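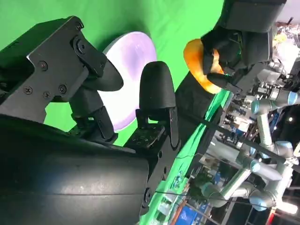

Disco claro, ao que parece um prato, sobre fundo verde, com um objeto cor de laranja à direita.

A coleção de louça de cozinha da Brerix continua a crescer. Neste mês de dezembro juntámos mais 18 pratos, todos oferecidos por moradores de Vadville, e agora queremos completar a mesa: faltam tigelas, copos e algumas travessas grandes. Aceitamos peças usadas, também as que não fazem conjunto — só pedimos que não tenham rachas. Quem quiser oferecer pode deixar a caixa na entrada até às 18h40, com o nome escrito por fora. Para peças muito pesadas, é melhor falar antes com Sayaka Sasaki.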